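Skallow two-arm kit: set-up guide
Section 2. Your first fold
Updated Jan 7, 2026

By now you should have both arms bolted down and the Flukbridge software talking to them. If the software still says "waiting", go back to Section 1, because nothing below will work until it stops. I start everyone on something white and soft, laid on a patterned surface so the edges are easy to pick out.

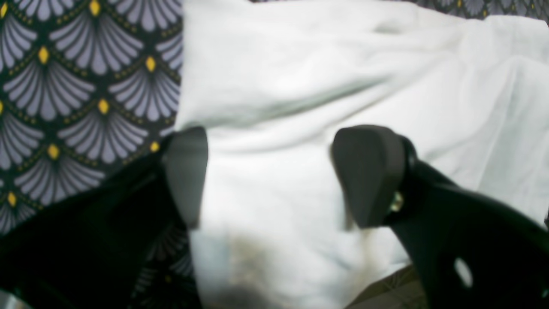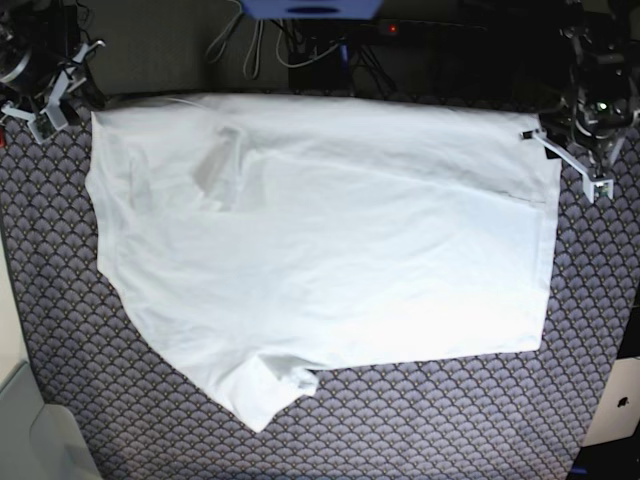
1. Clear the work area and tuck any cables well behind the arms. I've snagged more leads than I'd like to admit!

2. Lay your item down as flat as you can be bothered to. Wrinkles are fine at this stage, and I rather like leaving a few in.

3. Open the Fold page, choose Practice and set the speed to 18. The slider goes up to 300 (I know, I know), but please leave that alone for now.

4. Press Home and wait for both arms to stop moving.

Caution: keep your hands, hair and sleeves out of the way whenever the arms are powered. The stop button should be where you can slap it without looking.

5. Press Start. If a grip slips, let the run finish and then press Retry. Grabbing the cloth halfway through only confuses things.

6. Save the run under a name you'll remember. Mine are all called "test", so do better than me.

Note: if you bought the Cabrera finger pads as an extra, pick them from the Grip menu before step 4. They're thicker than the standard ones and the arms will close too hard otherwise. Owners of the older Skekholm base need the adapter plate as well, and fitting that is covered in Section 3.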